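# 카드 지갑(책자형)

**책자형 카드 지갑**은 겉표지 안쪽에 투명하거나 반투명한 비닐 속지를 여러 장 묶어 넣고, 책장을 넘기듯 펼쳐 카드를 찾아 쓰도록 만든 작은 지갑이다. 지폐를 넣는 반지갑보다 대체로 작고, 한쪽에 달린 여밈 끈을 똑딱단추로 잠그는 것이 많다. 가방 속에서 손끝으로 더듬어도 금방 찾을 수 있을 만큼 두툼해서, 오래 쓴 사람들은 이 묵직한 손맛에 정이 들었다고들 한다.

## 구조

겉표지는 가죽이나 인조 가죽으로 만들며, 가장자리를 따라 박음질을 하여 안감과 겉감을 붙든다. 모서리는 둥글리는 편이 보통인데, 주머니에 넣고 뺄 때 걸리지 않고 닳는 속도도 한결 더디다. 여밈 끈은 뒤판에서 넘어와 앞판에 포개지고, 끝에 달린 단추가 속지의 두께를 눌러 준다. 카드를 욕심껏 채우면 이 단추부터 잠기지 않게 되니, 지갑이 주인에게 건네는 다정한 잔소리라고 보아도 좋겠다.

속지는 책등 쪽에서 한데 묶인다. 맑은 비닐은 카드 그림이 그대로 비쳐 고르기 쉽고, 뿌옇거나 색이 들어간 비닐은 카드 번호를 조금 가려 준다. 두 가지를 섞어 쓰는 제품도 있다.

## 역사와 보급

잡화점 조시스테드(Josstead)의 옛 상품 목록에는 명함첩 항목 아래에 책자형 지갑 231종이 실려 있으며, 그 무렵에는 아직 독립된 품목으로 대접받지 못했다. 이후 림사이드(Limside)의 공방들이 똑딱단추를 단 소형 제품을 내놓으면서 명함첩과 지갑의 구분이 뚜렷해졌다. 지르킥스(Jirkix)가 6월에 연 소품 전시에는 최대 500점의 지갑이 나왔고, 연녹색과 회녹색 같은 차분한 빛깔이 유난히 사랑을 받았다고 전한다.

## 쓰임과 손질

카드를 넣을 때에는 속지 입구를 엄지로 살짝 벌리고 카드의 짧은 변부터 천천히 밀어 넣는다. 새 비닐은 서로 달라붙기 쉬우므로 한 장씩 넘겨 떼어 놓으면 편하다. 자주 쓰는 카드는 맨 앞이나 맨 뒤에 두고, 한 칸에 두 장을 겹쳐 넣는 일은 되도록 피한다.

접힌 속지는 그대로 닫지 말고 손바닥으로 가만히 펴 준다. 겉면의 때는 물기를 꼭 짠 부드러운 천으로 닦은 뒤 그늘에서 말린다. 난로 곁이나 한여름의 차 안에 오래 두면 비닐이 울고 굳어서, 아무리 아끼던 지갑이라도 되돌리기가 어렵다.

## 사진

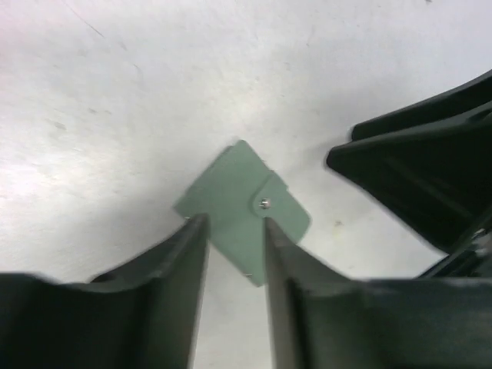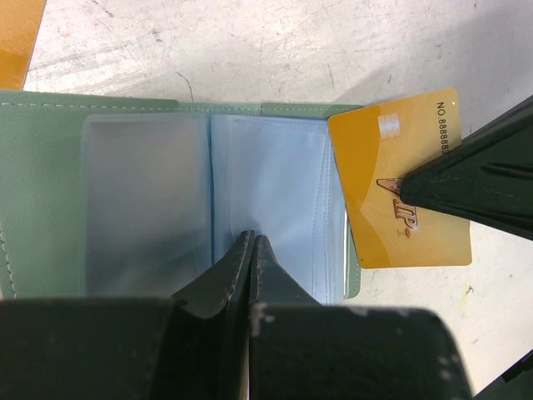
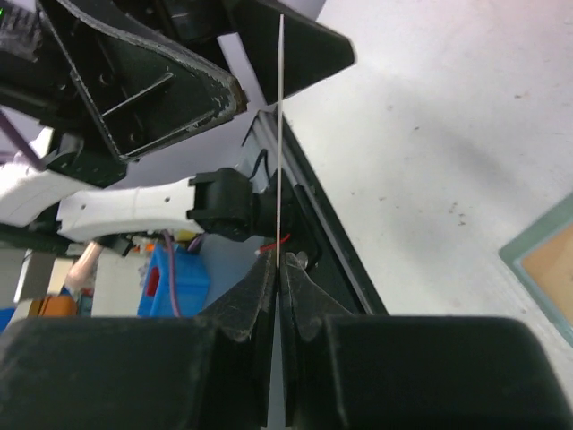
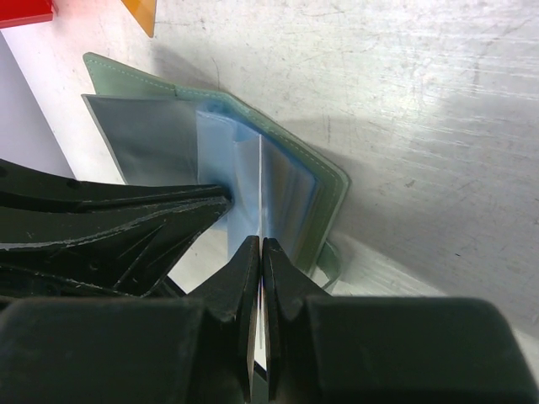
*네 번째 사진: 펼쳐 놓은 연녹색 책자형 지갑. 짙은 회색 속지와 옅은 푸른빛의 투명 속지가 함께 들어 있다.*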